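**PELTOW, December** – The shared workroom on the upper floor of the old Skoltholm building has been given another rearrangement, and tenants have been told to expect a calmer, tidier place to work. Some of them have been told that before.

The building's manager, Ukard, announced the change in a notice to its 127 members. The notice promises "a clear centre" and storage "within easy reach of all desks". Whether a set of shelves on the far side of the room counts as easy reach depends on how far you feel like walking.

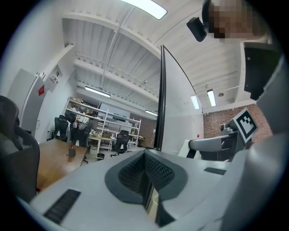

*White metal shelving across the room, loaded with boxes and equipment, with office chairs nearby.*

The shelving was meant to take the overflow from the tables. It has taken plenty of it, and there are cloth items in with the boxes and equipment. Members asked in the spring for labelled bins and a sign-out sheet. The notice mentions neither.

Ukard says it spent $614 on the whole job, most of it on moving and cleaning. That's a modest sum, though a few members would like to know what exactly was cleaned. The whiteboard, which the notice calls "refreshed and ready for daily planning", still has rows of broken marker lines on it. 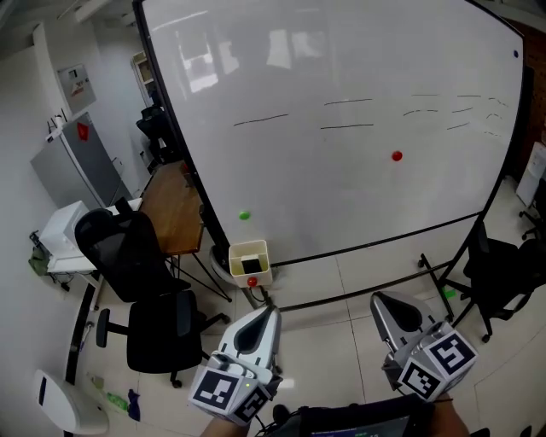 *The whiteboard on its black wheeled stand, with the wooden table behind and the refrigerator against the wall.*

The board's wheels are supposed to let any group roll it over to its own table. In practice, according to a complaint sent to the manager by 2 of the smaller tenants, it gets parked wherever the last meeting ended and people steer their chairs past it. Ukard replied that "flexible furniture asks for flexible habits", and offered no plan for who puts the thing back.

A design studio called Li, which rents desks in the building, had suggested fixing a board to the brick wall and freeing up the floor. The manager turned that down on cost, without giving a figure – an odd omission in a notice that found room for a paragraph on the colour of the partitions. 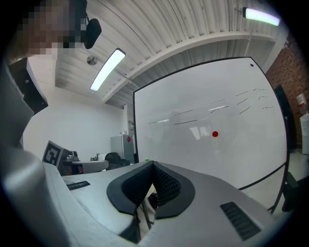
*Faint marker strokes on the whiteboard, under the fluorescent lights.*

Lighting was left out of this round too. The ceiling fixtures stay as they are, and members who find the board's surface hard to read against the reflections will have to wait for a review.

That review is due in 4 months. The last one was also due in 4 months, and its findings have yet to be sent to members.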